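Print this article
E-mail this article

Teaching Robots the Last Step of Packing
14 Mar 2021

Packing a box is among the oldest jobs in a warehouse and one of the hardest to hand to a machine. Rigid goods such as cans and bottles have been handled by robot arms for years. Cords, hoses and bagged parts have proved more difficult, as their shape changes each time they are touched. A study completed in January by the Kilthorpe Institute, with support from the packaging firm Hirton, examines how much practice a robot needs before it can place such items with confidence.

The institute's method is known as Gotomau. It departs from the usual approach, in which a robot is given a fixed model of each product and a fixed place to put it. Under Gotomau, a human operator guides the arm through the task while cameras record what the gripper sees. The system learns from these recordings and then chooses its own movements. No measurements of the box or its contents are entered in advance.

Researchers collected 311 guided runs for the study. The runs were divided into eight groups according to the type of item and the condition of the box. The trained system was then tested 40 times on boxes it had not met before. It completed the task in most of these tests, and the institute reports that the greater part of its errors came at the rim of the box, where a finger touched a flap or the item was released too early.

A second method, Sartori, was tested under the same conditions for comparison. Sartori relies on a single fixed overhead camera. It performed well when the flaps lay flat – a condition that shipping departments can seldom promise – and lost accuracy when they did not.
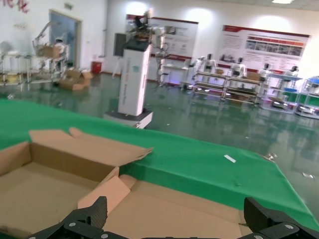
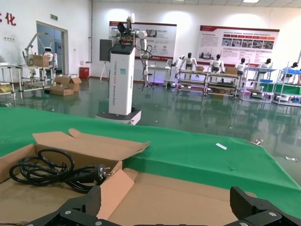 The view from the wrist lies at the center of the institute's argument. An overhead camera sees the whole work area but loses detail when the arm passes beneath it. A wrist camera travels with the fingers and keeps the point of contact in sight. A black power cord, coiled on the floor of a cardboard box with its plug against the inner wall, presents the kind of detail the system must learn to read, as does a flap that stands upright near the fingers. The institute found that runs recorded with varied flap positions were of greater value in training than a larger number of runs with the same box.

Work will continue for three more months, with attention to heavier cords and to boxes that must be closed after filling. Hirton has agreed to supply used cartons for the next series of tests.

Print this article
E-mail this article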